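Cumville Kitchen Swap Fills the Old Reading Room, and the Mug Stands Went First

May 10, 2026

If you got to the Cumville kitchen swap after lunch, you missed the mug stands. They were the first things gone, and people were still asking for them when the tables were being folded up!

The spring swap brought 300 items into the old reading room on Prado Street, everything from pie tins to a pasta roller that took two people to carry in. The rules are the same as ever: bring something clean and in working order, take a ticket, trade it for something you'll use. There were 26 tables this time, up from 14 at the November swap, and the line at the door went past the bike racks before opening.

Tainá Siqueira, who started the swap in her own garage, was delighted with the turnout. "I thought we'd be setting up extra tables for nothing," she said. "Then I looked outside and started hunting for more tickets."

Bakeware did well, as it always does in Cumville, and so did anything for coffee. A blue enamel pot changed hands 2 times in a single morning (the second owner decided it was too big for her stove and swapped it for a cookie press). The glass jars went slowly until somebody put a handwritten sign on them saying they were good for dry beans, and then they went in a rush.

But the talk of the day was the small-counter table, put together by Odair Honorato for people with tiny kitchens. He had folding dish racks, a stack of nesting bowls and a handful of stands that keep mugs up off the counter. Honorato lives in a one-room apartment in the Avivham building and can go on happily for a long time about where to put a colander.

"Cups eat up a shelf faster than anything else you own," he said. "Hang a couple of them up and you've got room for plates again."

His favorite is the kind that does a little more than hold mugs. A post with pegs takes the cups, and a bowl in the same base gives you somewhere to put tea bags, sugar packets or your keys – and the whole thing has a footprint smaller than a dinner plate. He'd like to see a lot more of them come in for the next round.
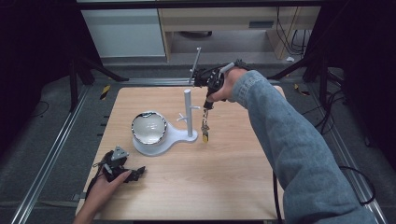

A white mug stand with two pegs on its post and a metallic-rimmed bowl set into the other end of the base.

Prellaretti, the bakery across the street, sent over rolls and two big urns of coffee, and will do the same next time. Most of the rolls were gone within the hour, so come hungry but come early.

The next swap is set for November, in the same room. Siqueira is hoping for more small appliances and more kids' dishes, and she'd love a hand with setup on the morning itself. Drop-off is at the side door on Prado Street. Please wrap knives and anything breakable, tape lids to their pots, and leave the chipped stuff at home. Leftover tickets from the spring swap will still be good.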